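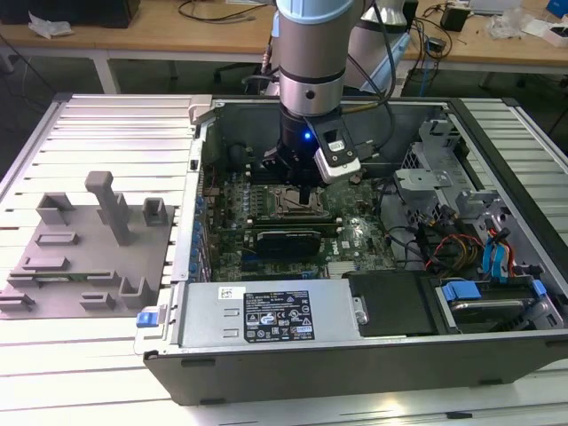
Wen suchen wir? Eine Ingenieurin oder einen Ingenieur für Fehleranalyse und Maschinensicherheit (m/w/d) am Standort Grurnley, in Vollzeit und zunächst auf zwei Jahre befristet.

Kandero entwickelt Roboterzellen für die Demontage und Wiederbestückung gebrauchter Desktop-Rechner. In der Zelle Buckley wechselt der Arm unter anderem Speichermodule; Greifer und Sensorik sitzen gemeinsam am Handgelenk, die Teile werden in Aufnahmen neben dem Gehäuse abgelegt.

Anlass der Ausschreibung

Im Dauerversuch mit 937 Steckvorgängen hat die Kraftüberwachung der Zelle in mehreren Fällen nicht ausgelöst, obwohl das Modul verkantet im Steckplatz stand. Der Arm fuhr die Einsteckbewegung bis zur programmierten Endlage durch. Beschädigt wurden Hauptplatinen und ein Satz Greiferfinger. Bei Vorgang 327 blieb zusätzlich der Schutzhalt nach Öffnen der Zugangstür verzögert aus; der Arm bewegte sich für rund 260 Millisekunden über die zulässige Nachlaufzeit hinaus. Personen kamen nicht zu Schaden. Der Automatikbetrieb ist seitdem gesperrt, gefahren wird ausschließlich im Einrichtbetrieb mit reduzierter Geschwindigkeit und Zustimmtaster.

Ob beide Fehler eine gemeinsame Ursache haben, ist offen. Der Zwischenbericht von Éabha Phelan (Steuerungstechnik) nennt drei Kandidaten: Drift des Kraft-Momenten-Signals nach Werkzeugwechsel, eine falsch parametrierte Filterzeit in der Sicherheitssteuerung und Aussetzer in der Leitungsführung am Handgelenk. Keiner davon ist bisher reproduzierbar nachgestellt.

Aufgaben

Reproduktion der Fehlerbilder am Versuchsaufbau, einschließlich Planung und Protokollierung der Messreihen
Auswertung der Steuerungs- und Kraftdaten aus dem Dauerversuch
Überarbeitung der Risikobeurteilung nach EN ISO 12100 und Abgleich mit EN ISO 10218
Validierung der Sicherheitsfunktionen nach EN ISO 13849-2, Nachlaufmessung an allen Schutztüren
Festlegung von Grenzwerten für Einsteckkraft und Winkelabweichung bei Speichermodulen
Abschlussbericht und Freigabeempfehlung für den Automatikbetrieb

Die Freigabe selbst erteilt die Abteilung Produktsicherheit unter Leitung von Úna Brophy. Die ausgeschriebene Stelle ist ihr direkt unterstellt und an Terminvorgaben der Entwicklung nicht gebunden.

Voraussetzungen

Abgeschlossenes Studium der Mechatronik, Elektrotechnik, Automatisierungstechnik oder vergleichbar
Nachweisbare Erfahrung in der Inbetriebnahme oder Störungsanalyse von Industrierobotern
Kenntnisse sicherheitsgerichteter Steuerungen, sicherer Umgang mit Oszilloskop und Datenlogger
Python oder MATLAB für die Datenauswertung
Deutsch mindestens C1; Englisch für Schriftverkehr und Prüfberichte

Erfahrung mit ESD-gerechter Handhabung von Baugruppen ist von Vorteil — sie kann auch in der Einarbeitung erworben werden. Reine Simulationserfahrung reicht für die Stelle nicht aus.

Rahmenbedingungen

37,5 Wochenstunden, Gleitzeit. Messungen an der Zelle finden immer zu zweit statt, mobiles Arbeiten ist daher nur für Auswertung und Dokumentation möglich. Gelegentliche Reisen zum Partnerlabor Plindmont, wo der baugleiche zweite Versuchsaufbau betrieben wird. Arbeitsbeginn ist im Februar; eine Verlängerung über die Befristung hinaus wird nach Abschluss der Validierung geprüft.

Bewerbung

Einzureichen sind Lebenslauf, Zeugnisse und die Beschreibung einer selbst bearbeiteten Störung auf höchstens zwei Seiten: Fehlerbild, Vorgehen, Befund, Restunsicherheit. Vertrauliche Angaben bitte schwärzen. Ein Anschreiben ist nicht erforderlich.

Bewerbungsschluss: 10. Dez. 2022. Fachliche Rückfragen beantwortet Éabha Phelan, Fragen zu Vertrag und Eingruppierung die Personalabteilung in Grurnley.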